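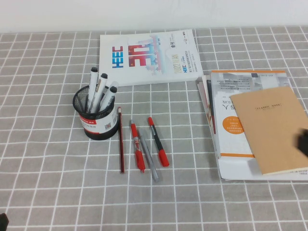 Desk-sorting workspace with a mesh pen holder, loose pens and a stack of papers.

Gemeck tabletop kit: first notes from Presstead

The Presstead bench has had the Gemeck tabletop kit on loan from Kurkar since June 2023. The package covers one arm, a parallel gripper, a fixed camera with its mount, and a license for the Lowther task editor. Setup took 2 working days, most of it spent on calibration.

We chose desk sorting as the review task. Pens and markers are a fair test of a small gripper: the barrels differ in width, they roll, and those already in a holder lean on one another. A thin pen lying flat on cloth leaves little clearance for the fingertips. Paper is harder. The kit has no suction tool, so notebooks and booklets must be gripped at the edge.

The log so far holds 881 pick attempts. The editor stores each one with its joint data and video, and exports the lot in one file – a clear improvement on the previous release. Recalibration is needed whenever the camera mount is moved, and the manual says too little on the procedure. Finger pads are sold in packs of 14.

Support requests to Kurkar were answered within 5 working days. The loan runs to the end of July. Bench time before then can be booked through the usual sheet; please leave the camera mount locked.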